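November, linen and uniform study, Culwood site

Entry 6. Staff uniform laundering and the effect of the pay dispute

The laundry contract at the Culwood hospital passed from Pathak to Winel at the start of the month. Ward staff had already declared a work-to-rule over delayed salaries, and the two matters must be kept apart in our records. Complaints about uniforms are to be entered in the linen log. Complaints about pay go to the personnel office and are not to be copied here.

Count at 7:30 a.m.: 987 tunics issued, 39 returned as unfit for use. Of those returned, 20 had missing fasteners and the remainder had seams that had opened. No tunic was returned for staining. The figures from Citalthorpe are not yet in, and the comparison table stays blank until they arrive.

Points agreed with the ward offices:

- Night staff may exchange uniforms at the side counter until 8 a.m.
- Agency nurses are to be issued numbered sets, signed for at each shift.
- Home laundering is permitted during the dispute. Staff who choose it must be given the printed guidance on temperature and separate loads.

The guidance sheet still carries the Pathak telephone number. Corrected copies have been requested, and old copies should be removed from the notice boards on all wards.

A dark blue item in the drum, with the door glass in front of it:
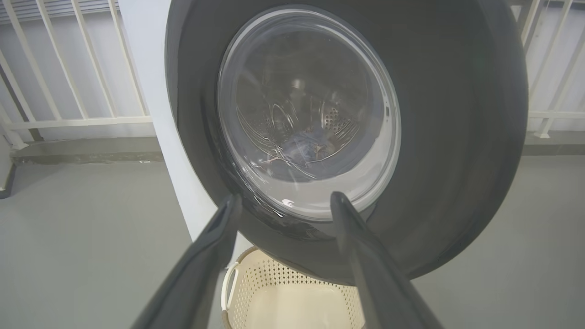
## Outstanding

Obtain the Citalthorpe return sheets for the same period. Ask Winel to confirm in writing who pays for replacement fasteners, as the contract schedule is silent on repairs. Check whether the unpaid laundry allowance is listed with the salary arrears or under a separate heading. Next count at 7:30 a.m., same counter, same form.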